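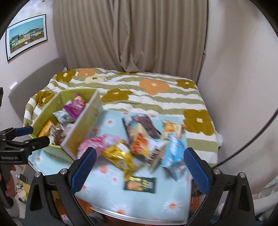

Ask me if a machine can do chores yet and I'll say no. Ask again in March, probably still no.

Everyone shows you the folding. The cup into the dishwasher. Fine. I want to see the snack pile. Shiny bags, boxes, things lying on top of other things, all of it supposed to go in one box with a divider. Dull job. Any kid can do it while watching TV. And it's the hard one - a foil bag has no proper edge to grab, it crumples, it slides, it drags its neighbor along. Two fingers and a bit of padding. Good luck.

Trorel says their home unit will "tidy living spaces." I watched the demo 4 times. Three hard boxes, spaced out nicely on a bare counter. That's not tidying, thats parking.

Senyo Abugri, who ran packing lines at Akpalu for 14 years, wrote to me after my last column and said I'm too harsh. His lines already do bags. Sure - the same bag, same belt, all day, with a fence around it. Change the bag and somebody has to come and fiddle for 2 hours. He admited that part himself.

A bedroom has no belt. Tablecloth with a pattern all over it, cables, a bed where you want to stand. Everything a slightly different weight from what it looks like.

Do I think it'll come? Yes. I'd guess 6 years for the snack pile, longer for the kitchen drawer. Slower than the people selling it say, and I'm not putting a deposit down with anyone before then. Sondevon can stop emailing me.

Meanwhile I've got groceries to put away. By hand.

14 comments
6 shares

Recent
Bindodar's floor scrubber, one winter later
Why I still hang the laundry
Letters: you were wrong about dishwashers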